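The TV Box That Promises to Find Everything

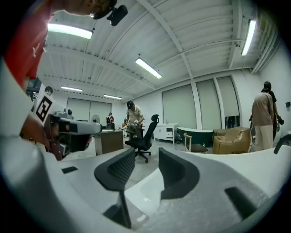

Every few years somebody in the television business decides that the problem with television is the menu. The latest to try is Stoltmont, whose new streaming box, the Sirkia, went on sale in September with one big selling point: a single home screen that pulls shows from all your services into one place. No more hopping between apps. You pick a show, you press OK, it plays.

I have heard this before, and so have you.

I used a Sirkia as my only TV box for 3 weeks. Setup was painless, I'll give it that. I signed in to four services, typed my passwords with the arrow keys like it was still 2009, and let the thing build my home screen. The company calls the result Pundau, a name that appears on the remote, on the startup screen and again every time you press the home button.

Pundau looks good. Big artwork, quick scrolling, a sensible row for shows you're partway through. It took me an evening to notice what was wrong with that row. Two of my four services don't share your watching history with it, so half of what I was in the middle of wasn't there. I was back to opening apps one at a time, with an extra screen in front of them.

Then there are the suggestions. The top of the screen belongs to whatever is being promoted that week, and you can't turn it off. For most of my time with the box it was a cooking contest I had no interest in. I told it so, using the thumbs-down button. It came back the next night.

"We're listening to customers on placement," said Erlinda Bautista, who runs the home screen team at Stoltmont. She told me more services will share their history "over the coming year," but wouldn't name them. She also said the library now covers 2,000 series. I asked how many of those can be watched without paying for another subscription. The answer, which arrived by email two days later, was 1,135. That's a decent number - it's also not the one on the package.

The rival Avotiņš box does less and admits it. It has a plain grid of apps and a search button, and it wakes up faster. My family went back to it the day I unplugged the Sirkia.

If you subscribe to just one or two services, I can't see what you'd gain from switching. If you have more, check which ones share their history before you buy.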